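Chapter 7
Household Waste at the Point of Discard

Learning objectives

After working through this chapter, the student should be able to:
- define the point of discard and separate it from the point of collection;
- classify common household packaging by material and by residue;
- record the contents of an open bin without handling them;
- place a bin in a small floor plan using reach and traffic distance.

Key terms: point of discard, flexible packaging, rigid packaging, residue, staging surface, holding storage, reach distance

7.1 Introduction

Chapter 6 followed waste from the curb to the transfer station. The present chapter moves back one stage, to the room where an object stops being useful and becomes waste. Most sorting errors are made at this stage. A wrapper that goes into the wrong container at home is rarely taken out again before collection.

The point of discard has three parts. The first is the staging surface, usually a table or counter, where packaging is opened and left. The second is the bin. The third is holding storage: the baskets, hooks and carts where bags and reusable containers are kept. The distances between these parts affect how long packaging stays on the staging surface.

The Ornham survey, used throughout this chapter, covered 323 households and recorded 522 staging surfaces. Many homes had more than one. Tables next to a kitchen doorway were entered as a separate class, coded T2, and are treated in Section 7.4.

7.2 Rigid and Flexible Packaging

Rigid packaging keeps its shape when empty. Bottles, tubs and trays belong to this group. Cartons are entered as rigid unless they have been flattened. Flexible packaging – bags, film, sachets and wrappers – takes up little space by weight but a great deal by volume when it is crumpled and not folded.

The two groups behave differently in an open round bin. Rigid items settle at an angle and leave gaps between them. Flexible items rest against the inner wall or lie over the gaps, and the bin looks full well before it reaches its rated load. In the Gerkemix fill trials, a bin loaded with mixed packaging was judged full by its users at 40 percent of rated load. Compacting by hand raised the figure but is not recommended where glass may be present.

A multilayer wrapper should be coded as flexible, mixed material. Surface color alone does not identify a metal layer. The Šťastný fold test, described in Section 7.5, is used when the layer must be confirmed.

Figure 7.1 (four views). Staging surface, open bin and holding storage in one home. All four views include the crumpled blue bag on the table and the round black bin.

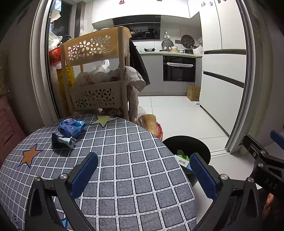
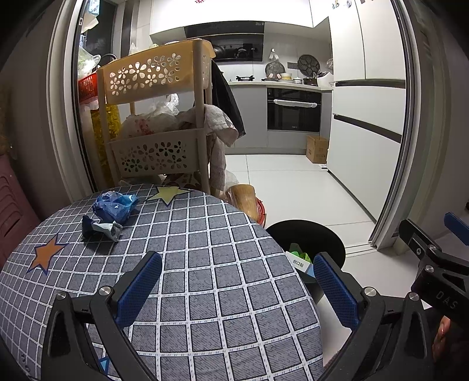
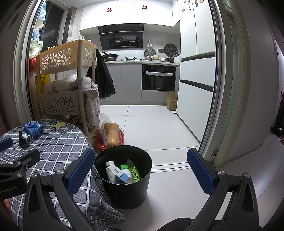
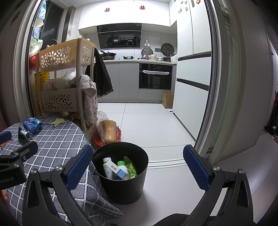
7.3 Recording Bin Contents

Entries are made from above, with the bin in its normal place. Use the Iltura sheet and complete one line per visible item, giving form, color and group. Printed text is copied only where it can be read. Items that are partly covered are entered by the part that shows, with the code P in the last column.

The staging surface is recorded on a separate sheet. Do not add its items to the bin total, even when they are clearly packaging.

Exercise 7.1. Prepare both sheets for Figure 7.1. Mark each entry as rigid or flexible, and compare the result with the 34 sample entries in Appendix C.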